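Ovville gets its evening stitches back, and a parking argument to go with them

People of Ovville who cut themselves after supper will no longer have to drive to Plima about it. Starting in July the walk-in clinic on Mill Street will stay open until 10 p.m. for what its new sign calls "minor wounds and similar," ending a stretch of almost three years in which the town's residents were expected to have their kitchen accidents during office hours.

Many did not. The clinic's old schedule had the treatment room closing at 5 p.m., which is when a good part of Ovville gets home, takes out a knife and starts on the onions. Anyone who slipped after that had a choice between a dish towel and the emergency room in Plima, 46 minutes away on the county road if you don't get behind a hay wagon, and you do get behind a hay wagon.

"We'd open up in the morning and there would be a line of people holding paper towels," said Tahira Bukhari, who runs the clinic. "Some of them had done a very neat job with packing tape. I don't recommend it, but it was neat."

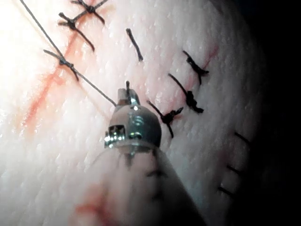

The town council approved money for the longer hours last month after a meeting that ran past 11 p.m., a good hour later than the clinic itself will. Most of that meeting was about the parking lot, and we will get to the parking lot.

First, the hours. The front desk will open at 8 a.m. as it does now. The treatment room will take people without an appointment from 2 p.m. until closing. Mornings stay reserved for checkups, shots, blood draws and people coming back to have stitches taken out, a group that has apparently been known to get into fights over the chair by the window. The clinic will not set bones, see chest pain or look at anything that happened to a dog. Bukhari asked that the part about dogs be printed, and that we mention it applies to goats as well.

A visit for a simple cut will carry a flat charge of $12 for residents who can show something with an Ovville address on it. A library card will do. So will a water bill, though the desk staff would like people to know that they do not have an opinion about the water bill and can't do anything about it.

What people in Ovville cut themselves on

The clinic keeps a log of causes, and Bukhari agreed to talk about it in general terms, with the names left off. Kitchen knives lead. Avocados have their own column. So do bagels, though the bagel is losing ground now that the bakery slices them on request, a service it introduced without knowing it was a public health measure.

After that the log gets more local. There is the gate at the ball field, the one with the latch that everybody knows about, which has been reported to the parks office every spring and is said to be "on the list." There are cans of cat food. There is a kind of decorative metal rooster sold at Rajput Hardware, whose tail feathers turned up in the log often enough that the store now sells it with a cork on each feather. The rooster, a clerk told us, is still the best-selling item in the garden aisle, and people take the corks off as soon as they get it home.

Holidays are worse than weekdays, and the evening before a holiday is worst of all. The log shows a bump every fall for pumpkins and another one for the night the Christmas presents get put together. A surprising number of entries say only "box."

Bukhari's advice for the avocado is to put it on the cutting board. Her advice for everything else is much the same. If you do cut yourself, rinse it under the tap, press on it with something clean and keep pressing for longer than you want to. Lifting the cloth every few seconds to see how it's going is, she says, the main hobby of her waiting room.
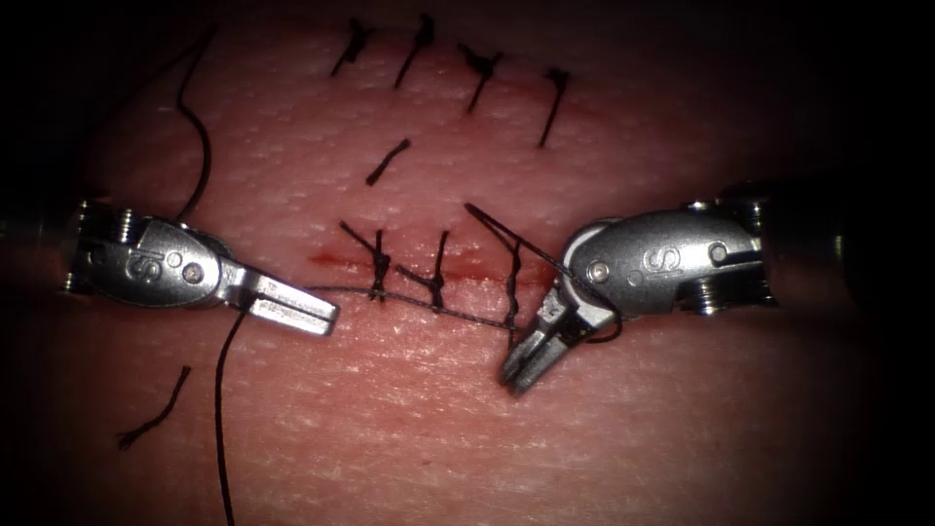
The parking lot, as promised

The clinic shares its lot with the bowling alley, which has been there longer and says so. Between them they have 60 spaces. Under the old hours this was no trouble at all, as patients were gone by the time the leagues came in. Under the new hours the patients and the bowlers will want the same asphalt on the same evenings, and both sides came to the council meeting with maps.

The bowlers' map showed the row nearest the door as theirs by long custom. The clinic's map showed the same row as reserved for people who are bleeding. A speaker for the Tuesday-and-whenever league, as he described it, said he had nothing against people who were bleeding and had been one himself, but that a bowling ball is heavy and he'd like to see anyone carry one across the whole lot in February. A woman in the third row replied that she would be glad to carry it for him if he would hold her thumb together.

It went on like that for some time. One council member proposed a shuttle. Another asked where the shuttle would park.

The compromise, passed on a show of hands, gives the clinic the four spaces by the ramp after 5 p.m. and gives the bowlers the rest of the row. Signs have been ordered. They will say "Clinic patients only," after an earlier draft reading "Urgent only" was thrown out on the grounds that the snack bar stops serving nachos at nine and people feel strongly about it.

The booking screen

Residents who have tried to make a morning appointment this year will have met Rendomik, the scheduling system the clinic took on over the winter. Rendomik lets you pick a time, sends you a text to confirm it, and then sends you another text asking if you would like to pick a time. Several people have answered both and now own two appointments. One man has a standing checkup every week until the end of the year and is thinking of keeping it.

None of this will apply in the evenings. There is no booking for the treatment room after 2 p.m. You walk in, you give your name at the desk, you get a number on a slip of pink paper, and you sit down. The slips come from the old deli counter at the supermarket, which closed, and a few of them still say "Thank you for choosing ham."

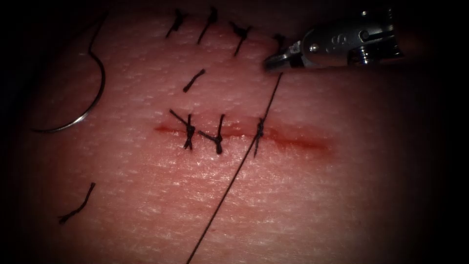

Bukhari said the paper slips were meant to be temporary and that she has stopped saying so. They don't need a password. They do tend to get lost in coat pockets, and if you have one at home from a past visit the clinic asks that you not bring it back and try to use it.

Waiting times should be shorter than in Plima, where the emergency room handles the whole county and sorts people by how bad off they are. A person from Ovville with a sliced fingertip has generally been the least interesting thing in that room, and has been left alone with the fish tank for as long as it took. Opinions of the fish tank are high. More than one speaker at the council meeting brought it up, and there was a short discussion of whether Ovville could get one. It was sent to the budget people, who have it still.

Staffing has been settled, at least through the winter. Two nurses and a doctor will split the evenings, and the desk will be covered by whoever loses the draw. The clinic is also looking for someone to work late on holiday eves, and would be happy to hear from anyone qualified who doesn't care for family gatherings.

The old sign, with the old hours, will come down once somebody finds the right size of ladder. The bowling alley has one. Talks are under way.
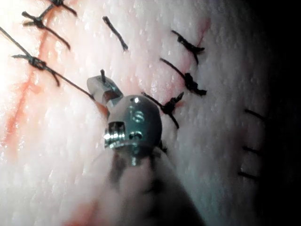

If you're coming in

Enter by the side door on Mill Street after 5 p.m. The front door will be locked, and the bell next to it rings in the bowling alley, for reasons that go back to when the building was one building.

Bring something with your address on it and, if you can remember, the year of your last tetanus shot. "A while ago" is the usual answer and the desk will take it, with a look.

Leave the object that did it at home. The staff will believe you about the rooster.

Have somebody else drive if you can. If they plan to wait for you, they may park in the clinic spaces. If they plan to bowl a game while they wait, they may not, and the council spent twenty minutes on exactly that question, so please don't raise it again at the desk.

Stitches come out on weekday mornings, by appointment, through Rendomik. Answer the first text only.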